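Last updated March 19, 2025

Search stories Enter keyword Go

The Control Condition

The method had a name before it had a result, and that bothered me from the first day. They called it Jelten. The idea was that a robot making a drink should learn where things belong by learning where nothing belongs. You tape a table into zones, you show the machine the zones, and it works out the rest.

I was brought in from Macedo to say whether this was true. I had been paid to doubt things for most of my working life, and I had stopped being good company because of it.

The paper said 403 trials. It said the method beat the old one by a wide margin. I asked what the old one was, and the team lead said it was the same program with the tape pulled up.

"Then how do you know it isn't just the tape?" I asked.

"The tape is the method," the lead said.

I wrote that down. Then I went and looked at the tape. Past the folded cloth, the line that was supposed to run straight across had a hole in it, and one of the torn ends had curled up. 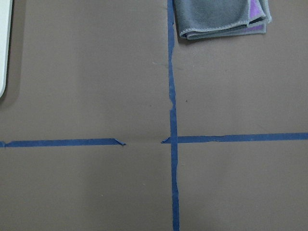

The Second Morning

I asked which trials had been run with the line broken. The lead scrolled for a long time. There were 300 in one folder and the rest in another, and the folders had been named by two people who didn't agree on what a trial was.

"Does it matter?" the lead said. "It still gets the drink made."

"Your paper says it reads the lines."

"It reads them well enough."

I pulled up a chair and watched. The kitchen things were laid out for a drink with ice and lemon, and there was a lime that no step in the recipe called for. I asked about the lime. It was a distractor, I was told. Had it ever distracted anything? The lead said no, and seemed proud.

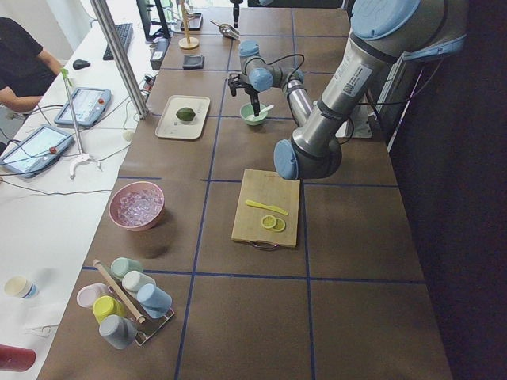

The spoon step, with the lime on its tray.

I have seen plenty of results that were mostly a room. The same light, the same bowl, the same patient person at the desk starting over when it went badly. Move everything to another building and the number drops through the floor. Flalel had a folding system like that. I signed off on it, and in September they shipped it, and by winter I was answering letters.

So I asked for 3 things. I wanted the raw logs. I wanted the tape laid again at an angle. I wanted somebody to put a new fruit on the tray without telling the people who scored the runs.

The lead agreed to the logs and the tape. The fruit took until after lunch.

"It was trained on the lime," the lead said.

"I thought the lime was there to be ignored."

A long look. Then the lead went to the kitchen and came back with one hand in a coat pocket.

I stood by the curtain and kept my mouth shut while the arm lifted the green bowl.
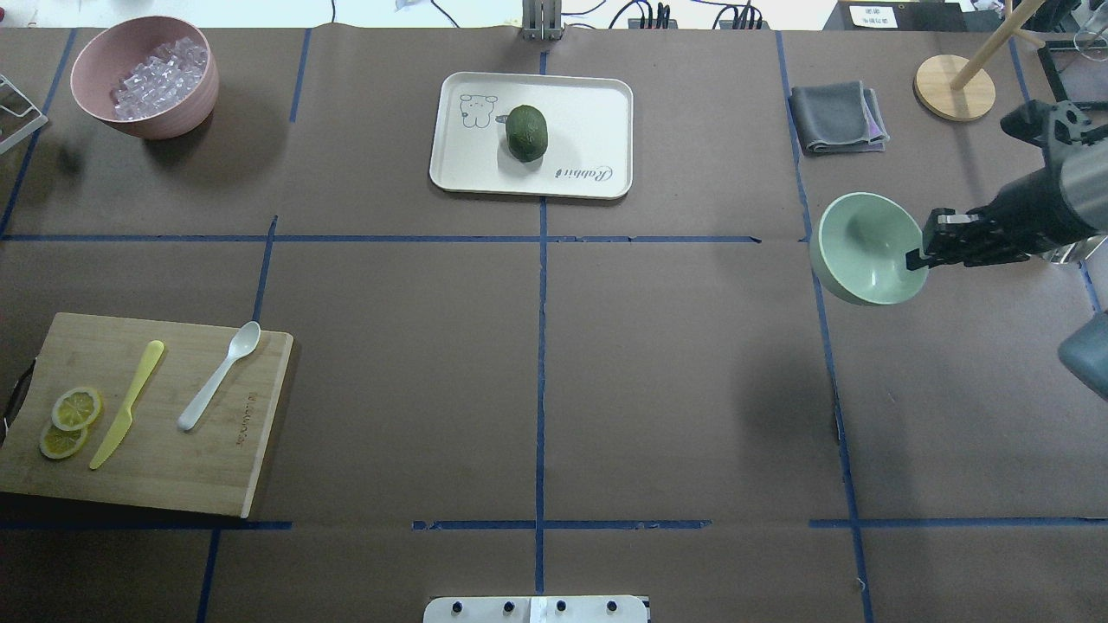 What I Sent Them

My report to Unar ran to 2 pages. I said the arm could do what it did on that table. I said I could find no sign that it knew a line from a stain, and that the margin in the paper came out of the smaller folder. I asked them to hold the announcement.

They wrote back the same day to thank me for my confidence in the program.

I read the letter standing up. Then I called the lab, and the lead answered, and I could hear the motors going in the background.

"Did you ever fix that tape?" I asked.

"Which piece?" the lead said.

Related stories
The Man Who Graded Elevators
Letters After Winter
A Quiet Floor at Macedo
Spare Hands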